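Lelum Work Table, White

August
By Hongjun Pan

The Lelum is a plain rectangular table for offices, meeting rooms and home workrooms. It has been in the Pesetti range for 7 years and sells mostly to small offices that want one table they can use for several jobs. The top is white on every version. There is no drawer, shelf or modesty panel.

The table has a round cable grommet near one corner of the top. It's gray, and the cap lifts out with a fingernail. The hole takes a standard power plug if you feed it through at an angle. A thick molded adapter usually won't go, so run the cable up from underneath and leave the adapter on the floor or in a tray.

You can turn the table so the grommet is at the front right or at the back left. Most people putting a monitor or a router on it want it at the back. People who plug in a laptop for an hour at a time often prefer the front, where they can reach it. Decide before you load the table, as it takes two people to turn.

Equipment that stays put, such as a router, does well toward the back edge. A router with upright antennas needs clear height above it, so don't choose that spot if you plan to hang a shelf low over the table. If the cable is short it can simply drop off the back edge to the floor. The optional cable tray will hold it up if you have to sweep or vacuum underneath.

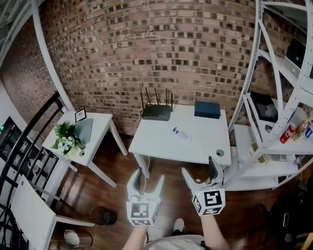
Page last changed: August, by T. Tsao

The white top goes with most walls and floors. Against red brick and dark wood it stands out a good deal, and buyers who want something quieter should look at the Bekia, which comes in gray. A smaller white side table next to the Lelum is a good place for a plant or a vase, and it keeps the main top free for work.

Size and load

The top is 2,000 mm long. The depth is the same as the Bekia, so the two can be pushed together end to end, though the edges are slightly different and the join will show. The rated load is 60 kg spread over the top. Don't sit on it – the rating is for goods and equipment, and a person on one end puts most of the weight on two legs.

Assembly

The table ships flat in one carton with the legs packed along the long side. Lay the top face down on a blanket or the opened carton. Fit all four legs loosely, then tighten them in turn. The hex key is in the bag with the bolts. Keep it, because the bolts should be checked again after a few weeks of use.

Each leg has a screw foot for uneven floors. On polished wood, fit the felt pads from the bag before you stand the table up. The pads wear down in time and replacements are sold in packs.

Cleaning

Wipe with a damp cloth and a little dish soap. Don't use scouring powder. Marker ink and coffee come off easily when fresh and may need a second go if left overnight. Lift the grommet cap out now and then and clean around the rim, where dust and crumbs collect.

Price and ordering

The table is $289 without the cable tray. Orders placed by noon on Friday leave the warehouse the following week. Delivery is to the door at ground level. If you need it carried upstairs, say so when you order and tell us how many turns the stairs have – the carton is long and won't go around a tight landing.

Tsz-kin Tsao looks after orders for more than one table and can tell you whether a mixed order of Lelum and Bekia will go on one pallet. Spare legs, feet and grommet caps are kept in stock for the current version. For the older version with the square grommet, ask first. We still have caps for it but no legs.

Returns are accepted if the table has not been assembled and the carton is in fair shape.

Related items

Bekia Work Table, Gray
Kiiskinen Side Table, White
Cable Tray for Lelum and Bekia
Felt Pads, Pack
Round Grommet Cap, Gray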